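Jury Deadlock and Retrial in a County Court: What the Case Files Show

Student project report, Criminal Procedure and Court Records
Author: Nuno Barros
Submitted Jul 26, 2022

1. Purpose of the project

The course asked each of us to pick one stage of a criminal case and study it through public records. I chose what happens after a judge declares a mistrial for lack of a verdict. Most textbooks give this stage a paragraph or two. They say the prosecution may try the case again, and then they move on to appeals. I wanted to know how long defendants wait, how often the charges change, and how many cases end in a plea before a second jury is seated.

The records come from the Vurnar County court clerk, who keeps felony case files in a searchable index. The index starts in 2000. Older files are on microfilm and were left out.

2. How the cases were selected

The index listed 2889 felony cases that reached a jury in the period I searched. I filtered these by the docket code for a mistrial, which returned 99 cases. The code does not separate a hung jury from other kinds of mistrial, such as a juror falling ill or a witness mentioning evidence the judge had excluded. I read the minute entries for all of the cases to sort them. After sorting, 41 were true deadlocks on at least one count.

A few files were hard to classify. In one, the jury acquitted on the assault count and deadlocked on the weapons count. I kept cases like that one in the study but marked them as partial. In another, the foreperson's note said the jury was split, and the judge ended the trial that same afternoon for a different reason. I left that one out.

I recorded five things for each case: the most serious charge, the length of deliberation, the date of the mistrial, the date of the next court event that settled the case, and how it was settled. Everything went into a spreadsheet in Clondia, the free program the department uses. My first version had the dates in two formats, and the waiting times came out wrong. I entered them again by hand.

3. Background on the procedure

A criminal jury in the county must be unanimous to convict or acquit. When jurors report that they cannot agree, the judge usually asks whether more time or a clearer instruction would help. If the answer is no, the judge may declare a mistrial. A mistrial for a real deadlock does not count as an acquittal, and the double jeopardy rule does not normally prevent a second trial.

The prosecution then decides whether to go ahead. It can retry the same charges, offer a plea to a lesser charge, or move to dismiss. A dismissal can be with prejudice, meaning the case is over for good, or without prejudice, meaning it can be filed again. The defendant may stay in custody during this time unless bail is changed. Several of the files had a bail motion within days of the mistrial.

4. Case study: the Moreira file

I read one file from beginning to end to see how the steps fit together. The defendant, Moreira, was charged with burning a storage building that belonged to a company called Droleneo. The company had rented part of the building to him, and the rent was overdue. No one was hurt.

The state's case depended on a neighbor who saw a truck near the building and on an investigator who said the fire had been set. The defense called its own expert, who said an electrical fault could not be ruled out. The jury sent out three notes. The first asked to see a diagram again. The second asked for the meaning of "reasonable doubt" to be repeated. The third said that further discussion would not change any votes.

The judge questioned the foreperson in open court and declared a mistrial in November. The minute entry does not give the vote, and I found no sign that either side asked for it to be put on the record.

Before the second trial date, the defense moved to keep out part of the investigator's testimony. The judge granted the motion in part – the investigator could describe the burn patterns but could not say that an accelerant was used, as no lab test had found one. The state then offered a plea to a lower property charge with probation and restitution. Moreira accepted it.

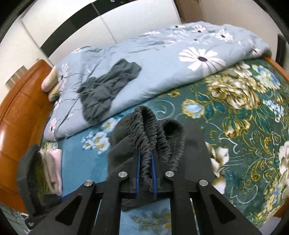
The plea hearing transcript is short. The judge went through the rights being given up, asked whether anyone had made promises outside the agreement, and set a date for sentencing. Restitution was argued separately, and the amount was lower than the one Droleneo had first asked for.

5. Findings

Pleas were the most common outcome among the deadlocked cases. Second trials came next, and dismissals were the smallest group. In most of the plea cases the final charge was lower than the one the first jury heard.

Waiting times varied a great deal. The cases that settled fastest were drug and theft cases. The slowest were cases with expert witnesses, where both sides needed new dates for the same people. Lawyers changed in some of the slow cases as well, and each new lawyer asked for time to read the first trial transcript.

I had expected long deliberations to go with second trials. The files did not show that clearly. Some juries that deadlocked in a single day were followed by a full retrial, and some that stayed out most of a week were followed by a plea.

6. Limits

The sample comes from one county and is small. Vote splits were missing from most files, so I could not test whether a jury leaning strongly one way makes a retrial more likely. Sealed cases do not appear in the index. The sorting was done by one person, and another reader might have moved a few of the partial cases.

I also did not interview any lawyers. The prosecutor's reasons for offering a plea are almost never written in the file, and the report does not try to guess them.

7. Further work

The next step would be to add a neighboring county that records jury votes in its minute entries. The spreadsheet and the sorting rules have been left in the course folder, along with a list of the docket codes and what each one covers.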